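Search questions, topics or members Go All topics

Oiled dining table still tacky, and now a white ring as well. Sand it all off?

Posted by Kidlow, Aug 30, 2020
1,531 views

We bought a second-hand dining table in spring and it had gone dry and pale at the end where the sun comes in. I gave it two coats of Somano hard oil, which was what the shop had on the shelf. It went on well enough. I used a brush, left it overnight and put the second coat on in the morning before work.

The colour came up fine. The surface has never felt right though. It's tacky, worse in the middle than at the ends, and if you leave a sheet of paper on it the paper sticks slightly and leaves fluff behind. I've had the windows open every day. I tried wiping it with washing-up liquid and warm water and it was better for an evening and then went back to how it was.

On top of that my son put a bowl of soup down without a mat and there is now a white ring, quite faint, the size of the bowl.

I don't own a sander. A man locally has quoted £55 to take it back to bare wood, not including new oil. Before I spend that, is there any way to rescue it as it is? And once it's sorted, what do people do for everyday cleaning? The tin says "mild soap" and nothing else. We eat all our meals at this table, so covering it with a cloth all day isn't going to happen.

I don't know what the wood is. It was sold as oak but I have doubts.

Prantl

Too much oil. You need to wipe the excess off while it's wet, a brush leaves loads. White spirit on a rag, rub it hard, leave it a day. If still sticky do it again. Don't sand.

The ring will probably go on its own or try mayonnaise.

Lanying Cui

I'd agree with Prantl on the cause and on the white spirit, but I would leave the mayonnaise in the fridge. I've looked after oiled tables at home and in a shared workroom for years and have made your mistake at least twice, once on a worktop that had to be usable the next day. It can nearly always be put right without a sander.

Why it's sticky

Hard oil cures inside the wood. Anything left sitting on top goes gummy and can stay that way for months. The middle of the table usually takes less oil than the ends, so more is left on the surface there, and that fits with what you're feeling. Putting the second coat on before the first had cured will have made things slower still. Washing it takes off some grease and dust, which is why it felt better for an evening.

Taking off the excess

Have everything ready before you open the bottle: cotton rags (old T-shirts are good), white spirit, rubber gloves, a fine non-woven pad if you can get one, and an old jam jar. Open the windows, keep the pilot light or any candle well away, and keep your son out of the room until the smell has gone.

1. Clear the table and wipe off crumbs with a barely damp cloth. Let it dry.

2. Dampen a rag with white spirit and test it under the table or on the inside of a leg. You want gum coming off on the rag and the wood underneath looking the same as before, only duller.

3. Work on a patch you can reach comfortably without stretching. Wet it, leave it a minute or two, then rub along the grain. Turn the rag often. Once it's brown you are only moving the stuff about.

4. For stubborn spots use the fine pad, lightly. Please don't reach for the washing-up sponge. The ordinary kind has green scouring pad on one face and yellow foam on the other, and the green face is coarser than people think. It will leave fine scratches across the grain that you only notice in low sun, and the foam can go to bits in solvent. 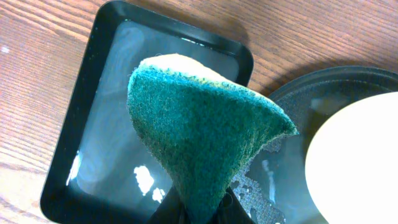 5. Wipe the whole table over with a clean rag, including the edges, where drips tend to hide.

6. Leave it until the next day with the windows open. Then do the paper test again. If the paper lifts cleanly you have finished. If it drags, repeat on the patches that drag and leave the rest alone.

A warning about the rags. Oily rags can heat up by themselves and catch fire when they are bundled together, and this isn't an old wives' tale. Lay them flat outside to dry, one thick, or put them in the jar with water and screw the lid on until you can get rid of them. Check what your council says about solvent waste too. Ours takes it at the tip and won't have it in the bin.

The white ring

Leave this until the tackiness has gone, as the same job may shift it. A white mark is moisture or heat trapped in the top layer of the finish. A black mark would be water that has got into the wood itself, and that is a different and more annoying problem.

If the ring is still there, try a dry cotton cloth over it and an iron on its lowest setting with no steam. Touch it down for a few seconds, lift, look, and repeat. Stop if nothing has changed after several goes. After that, a very small amount of the oil rubbed in with the fine pad and wiped straight off again usually blends it in. Mayonnaise does work for some people, and it's only the oil in it doing anything, but it's food and it gets into the grain and smells.

Re-oiling, if it needs it

Drip water on the surface in a few places. If it sits in beads there is enough oil in there and you should leave well alone. If it soaks in and goes dark, that area wants a bit more.

Use a cloth this time. Put on less than seems reasonable, spread it along the grain, wait 20 minutes, then buff off everything you can with a dry cloth, and when you think you've finished get another dry cloth and do it again. The table should feel almost dry when you walk away from it. Wait for the full drying time on your tin before any second coat, and add a day if the weather is damp.

Everyday use

Oil isn't varnish. It will cope with a spill that is wiped up the same evening, but it doesn't like anything wet standing on it, and it doesn't like a hot dish. What has made the most difference on ours is trays. A big round one in the middle with a rim catches drips from cups and small plates, and a smaller oblong one is useful for whatever is damp, such as the sponge, so it isn't sitting directly on the wood. 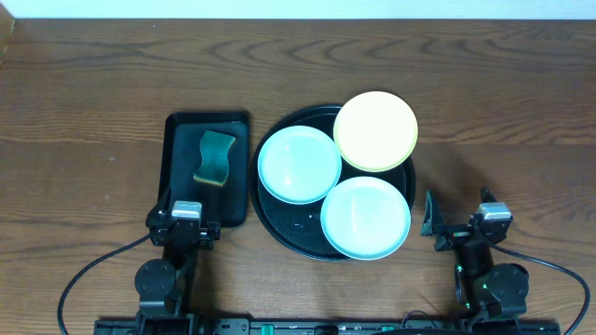 Lift the trays now and again and wipe underneath. Grit collects under a rim and then gets dragged about every time the tray is nudged along. Felt pads on the bottom help, although they must be dry, and cheap ones fall off. The other thing to watch with anything that lives in one place is the light. In a sunny room the wood around it changes colour and the wood beneath doesn't, so move things about for the first few months after re-oiling. It evens out in the end.

For cleaning I use a cloth wrung out hard in lukewarm water with a small squirt of plain soap, then a dry cloth straight after. Avoid anything in a spray bottle that promises to cut grease. It will cut the oil as well. Avoid silicone polish in particular, as new oil won't take over it later. Vinegar turns up in a lot of advice and I don't like it on oiled wood, especially if yours does prove to be oak, when you also need to keep steel wool and wet tin cans off it. They leave grey or black stains.

When the whole family is eating, I'd put mats under anything hot and not worry much about the rest. Cool, dry plates straight on the wood do no harm if they have a smooth foot. Run a finger round the base first. An unglazed ring on the bottom of a piece of pottery is as good as sandpaper. 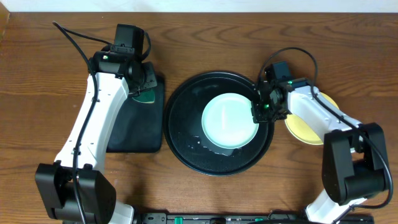
Is it worth £55?

Not yet, in my view. Sanding is for deep scratches, black water marks or an old varnish that is peeling in patches. You'd also need to know whether the table is solid or veneered before letting anyone near it with a machine. Look at the end of the top: if the grain on the surface carries on down over the edge as end grain, it's solid. If there is a thin line just under the surface, it's veneer, and there isn't much there to sand. Ask the man which he thinks it is. If he doesn't come and look before quoting, I'd find another one.

Kidlow

Thank you both. Did one end with white spirit this afternoon and the amount that came off on the rag was horrible. Feels like wood now. Will do the middle tomorrow. It is veneered, there's a line, so I'm glad I asked. Rags are in a jar by the back step.

Trostunach

Had the same with the same oil on a desk. Took 3 goes with the white spirit before the paper test came up clean, so don't give up if the middle is still bad tomorrow. Also shake the tin properly before you use it again, or stir it with a stick. Mine had settled and the last third was like syrup.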